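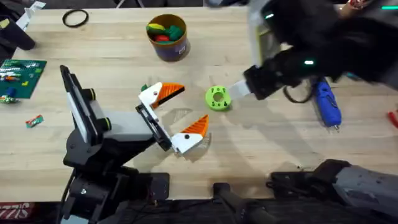

Passo 3: Preparar o anel verde

Eu começo sempre com o anel deitado na mesa, porque assim vejo bem o furo grande do meio e os furinhos à volta (se vires rebarbas, é agora que as tiras!).

1. Passa o dedo por dentro do furo central.
2. Limpa os furinhos com um palito. Eu uso os da Skundby, mas qualquer um serve.
3. Põe o anel ao alto e confere os dentes da borda.

Cuidado: se usares a pistola de cola quente, deixa-a arrefecer 8 minutos antes de a arrumares. Já me queimei duas vezes!

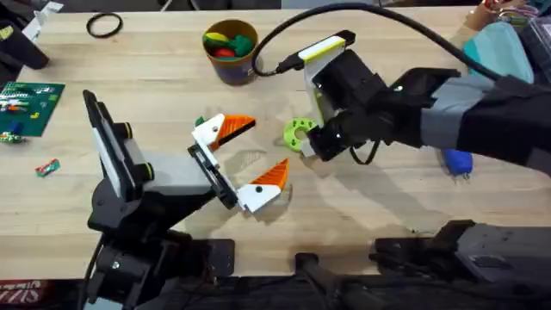 Fig. 2: O anel ao alto, logo acima do tampo.

Nota: guarda o anel longe do sol.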